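Skerbridge tool library deal leaves plenty of questions

Skerbridge will get a public tool library in October, if you believe the announcement, and it will save local households "up to $800 a year." The town put that number in the first line of its press release. It took three phone calls to find out where it came from.

The answer is Flarmont, the company that has been picked to run the place. Flarmont says the average home buys tools it uses once or twice and then forgets. That may well be true. But the $800 assumes a family that would otherwise buy a tile cutter, a pressure washer, a floor sander and a full set of hand tools in the same twelve months, all of them new. Asked how many families in town do that, a spokesman said the figure was "meant to show what's possible."

The library would open in the former shoe store on Man Street with 1,000 items on the shelves, from hammers and mallets to ladders and carpet cleaners. Members would pay $5 a month and could keep most things for a week.
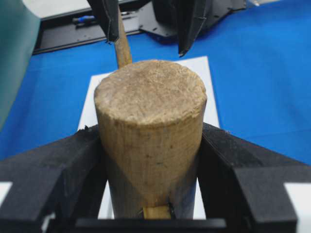 The chipped end of a wooden mallet.

What members would be borrowing is harder to pin down. The contract, which the town released after a written request, says the stock can be "new or suitably reconditioned." It doesn't say who decides what is suitable. It also counts each drill bit in a set as a separate item, so the promise on the press release may look a lot smaller once it's on a shelf.

Kuo-hua Wu, the town's deputy manager, defended the wording. "You don't need a brand-new clamp to hold two boards together," he said. "People lend each other old tools all the time and the sky doesn't fall." He said the town would look at the stock before opening day but could not say who would do the looking or if they would have a list to check against.

Repairs are another soft spot. Flarmont has to keep the tools in "working order," but members pay for damage that goes beyond normal wear. The contract leaves that call to the front desk. Anyone who has returned a rental car will know how that conversation can go.

Mei-kuen Hsieh ran a hardware store on the same block for years before she retired, and she has read the contract twice. She likes the idea of lending tools. She does not like this version of it.

"Handles come loose. Blades go dull. Cords get nicked," she said. "Somebody has to be in the back room every day fixing that stuff, and I looked for the part where they pay that person. I couldn't find it."

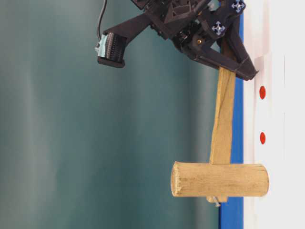 Flarmont says repairs will be handled by "existing staff." The staffing plan attached to the contract shows one full-time worker and two part-timers, who will also check items in and out, sign up members and run a monthly class on basic home repair.

Supporters point to Burnlow, which has had a tool library for a while and seems happy with it. The town's release mentions Burnlow four times. What it leaves out is that Burnlow's is part of the public library, charges nothing and was never asked to turn a profit. Amnuay Rattanakul, who manages it, was polite about the comparison.

"I'm glad they like what we do," he said. "I wouldn't call it the same thing. We lose money on it every year, and we planned to."

He said hand tools go out far more often than the big machines that tend to show up in ads, and that the pressure washer spends most of the winter on the floor of a closet.

Skerbridge, by contrast, expects its library to pay for itself by the second year. The budget shows no town money after that point. To get there, Flarmont would need a lot of people to sign up and keep paying through the cold months. So far, 100 residents have put their names on an interest list. The list is free to join and doesn't ask for a card number.

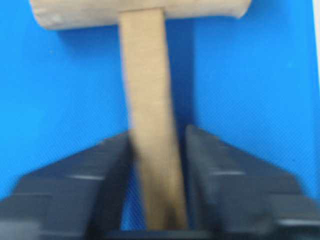

Wooden mallet with a pale head and a darker handle.

Chun-hung Lui, who rents an apartment near the Man Street site, is one of them. He said he signed up to borrow a drill to hang some shelves and hasn't thought past that. "I'd pay for one month," he said. "Maybe two, if I mess up the shelves."

If the numbers fall short, the contract lets Flarmont raise the monthly fee with 30 days' notice or walk away and take the tools along. The town would still hold the lease on the store. Wu called that outcome "very unlikely" and said no backup plan had been written.

Residents can send comments to the town office until the end of the month. The contract has already been signed.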